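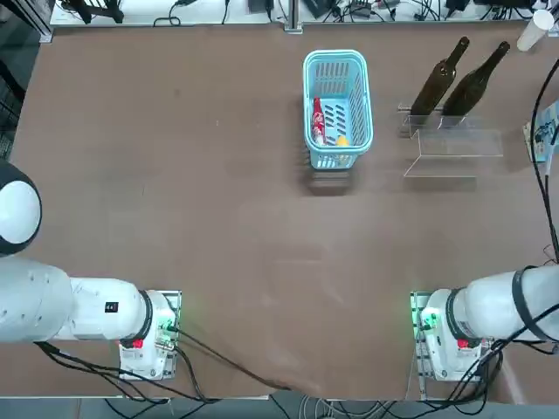 The day desk at Keogh replied that the bottle rack has held since March and asked why it needs checking again.

Because "has held" isn't a check. Hultach room, table top and contents:

Table surface: scuffs and smudges. Pass, cosmetic.
Rack, clear acrylic: rated 5 kg according to Rirnell. I'd like to see that in writing. Open.
Bottles: glass, keep 40 cm in from the edge. Pass.
Basket: vented plastic, so it won't hold a leak. The Tistholm sheet calls it "spill safe". Fail, reword the sheet.
Cables: look again at 50 days, not 60.
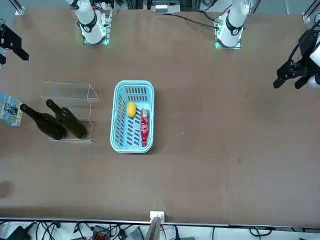

Basket with lemon and red bottle; wine bottles in the rack.

Bottle on its side in basket: cap to be tested by hand. Open.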